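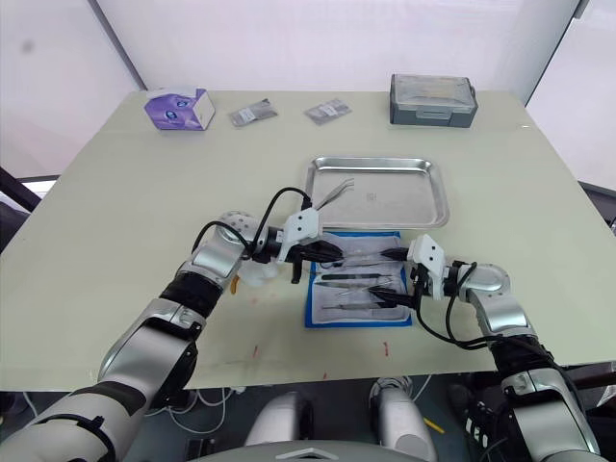
Setting Up the Instrument Tray
Grunonbridge practice room gallery, posted Oct 19, 2025

A few of you who signed up after the July open evening have been asking what we do in the practice room. This is the basic tray set-up and wrap, the very first thing everybody learns on the Srithong course, and I still think it's my favorite bit of the whole program (yes, I know, I get excited about folding things).

The room is plain on purpose – pale table, white wall, tissues within reach and the storage case pushed back out of the way. I like to have the wrap flat in front of the tray before I touch any instruments. If it's crooked when you start, it'll be crooked when you fold it, and then you get to do it all over again. Ask me how I know.

My other habit is leaving plenty of gap between the instruments. When I started out I used to bunch everything up in the middle and then wonder why the bundle came out lumpy. Now I lay them side by side with their own bit of space, and I work slowly from the back to the front.

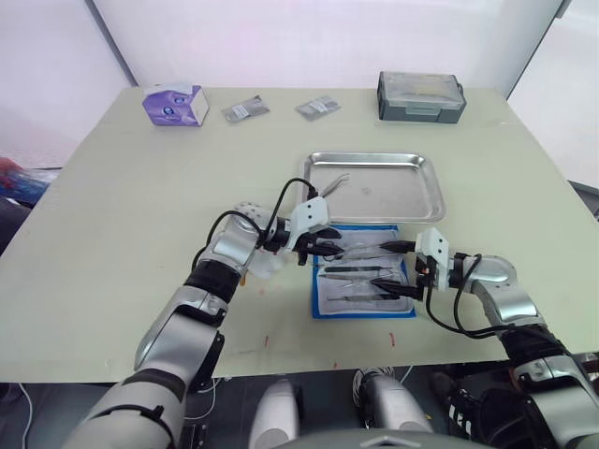
Tweezers above the wrap, with three instruments laid out and another pair of tweezers in the steel tray.

Tweezers are the fiddly ones, in my opinion. They're light, they slide around on steel, and the tips snag on everything if you drag them across the wrap. Lift them, carry them over level, set them down gently. Kamonchanok Sangkhawat taught me to keep the tips all facing one way, and I've done it like that ever since, even at home with the kitchen drawer (my family has opinions about this).

Then comes the folding. Bring the near edge up and over, smooth it down, and tuck the ends in snugly but without pulling so hard that the points push through. We do it over and over in class until your hands stop thinking about it. Seven tries is what it took me before I got one I was happy with, and that one was still a little fat on the left side!

The tray stays where it is while you fold, so there's always a clear spot right behind your hands. I wipe it down at the end of each round and start again.
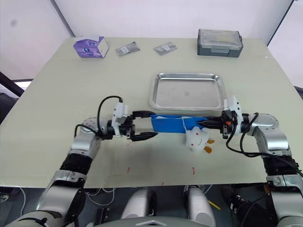

Rungnapa Yimyam wrote in to say that she folds the far edge first and the near edge second, and that her bundles have been much flatter since she switched. She also finds that a short practice every day does more for her than one long session on the weekend.

I tried the far edge first after reading that and I have to admit it does sit flatter – my corners are a mess, though, so I'm going to keep at it. If you'd like to have a go yourself, the beginners' group meets in room 301 and the refresher group is in 308. Bring short sleeves and a bit of patience, and I'll have the wraps ready.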